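Search this site
Type and hit enter

Shared workshop's two-armed robot moves on to shoes

Members at the Cosley workshop have got their home-built humanoid as far as the shoe rack. Left arm, five months of evenings, most of it spent on the wrist. The machine, known as Nelta, was out again on Tuesday night with both hands fitted and slides waiting on the wooden shelves.

Ecaterina Vlad, who did the wiring, wants it to pick up one shoe and put it back straight. "Straight is the hard bit," she said. Cables still run accross the carpet, a tidier loom is promised by December.

Money is tight. The build fund stands at £1,874, of which £1,000 is set aside for spare finger motors. Savita Kushwaha is writing the grip software and reckons on another 50 trial runs before anyone lets it near laces. Open evening to follow, date not fixed yet

5 comments | 50 shares

We use cookies to improve your visit. Accept / Manage

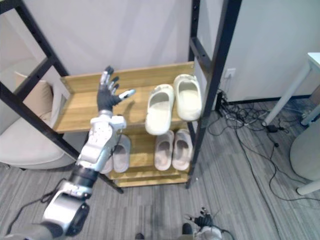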